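### 3.2. Materiales y acondicionamiento de las muestras

El ensayo de permeabilidad al vapor de agua se realizó sobre recipientes domésticos de plástico con tapa y junta perimetral. De los 368 hogares encuestados en Prilunville, más de 200 declararon guardar en ellos legumbres y cereales secos, lo que motivó su inclusión junto a los botes de vidrio de la serie Brendach.

Cada recipiente se cargó con 200 g de sémola previamente secada en estufa hasta masa constante. Las muestras permanecieron 12 semanas en cámara climática Stenero, a temperatura y humedad relativa fijas, y se pesaron con periodicidad semanal. 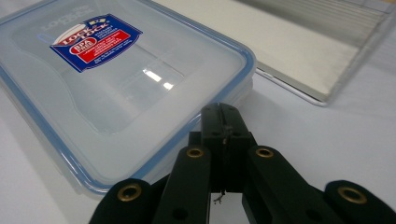
**Figura 2.** Recipiente de plástico translúcido con tapa LOCK & LOCK y borde de cierre azul claro.

La ganancia de masa se ajustó mediante el modelo de Nishad – en su forma lineal, sin término de saturación – y la pendiente se tomó como tasa de transmisión del conjunto cuerpo-tapa. No se separó la contribución de la junta de la del material, por lo que los valores de la tabla 3 deben leerse como tasas globales. Las series iniciadas en diciembre se analizaron aparte debido a una interrupción del suministro eléctrico de la cámara.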